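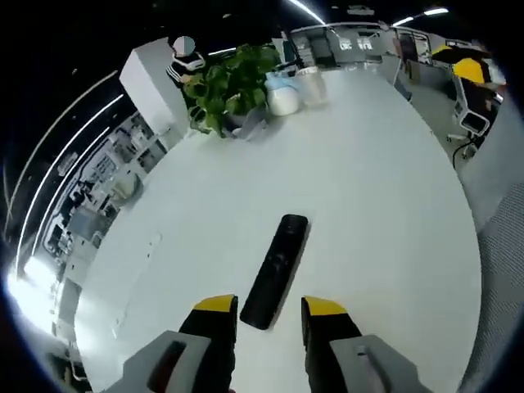 A hand-held gripper with its fingers open on either side of a remote control.

Hand-held gripper demonstration is a method of robot teaching in which a person performs a task with a gripper held in the hand, and the recorded motion is later used to train a robot arm. It belongs to the wider field of learning from demonstration, together with kinesthetic teaching, where the arm itself is guided by hand, and teleoperation, where the arm is moved from a distance.

Method
The operator holds a tool whose fingers have the same shape as the fingers of the robot. A camera fixed to the tool, often with a fisheye lens, records the fingers and the objects before them. The path of the tool is computed afterwards from the video, sometimes with the help of a motion sensor. The opening of the fingers is measured at each moment and stored with the path.

One recording from start to finish is called an episode. Typical tasks are short: to pick up a small object from a table, to turn it, to place it in a marked area. Between episodes the object is moved to a new position and angle, so that the trained program does not depend on one arrangement. Episodes in which the tracking was lost are normally removed before training.

Comparison with teleoperation
In teleoperation the operator controls a real arm through a joystick, a leader arm or a virtual reality headset. The recorded data match the robot exactly, but the work is slow and the arm must be present. The hand-held tool can be carried to any room – an office, a kitchen, a workshop – and the operator feels the contact with the object directly. Its weakness is that a human wrist can make movements which the arm cannot repeat. Such movements are found later by a simulation of the joints.

The Drundholm collection
The Drundholm collection was recorded by Ebuka Idahosa and Kidus Negussie with the Brekell gripper, and was completed in May. It contains 300 episodes of table tasks made by 9 operators. After checking, 32 episodes were left out, mostly for fast turns of the wrist. The average length of an episode is around 103 frames after reduction of the frame rate. Negussie later prepared a second version in which the start and the end of each grasp are labeled by hand.

See also
Kinesthetic teaching
Leader arm
Witkowska calibration
Drusine (software)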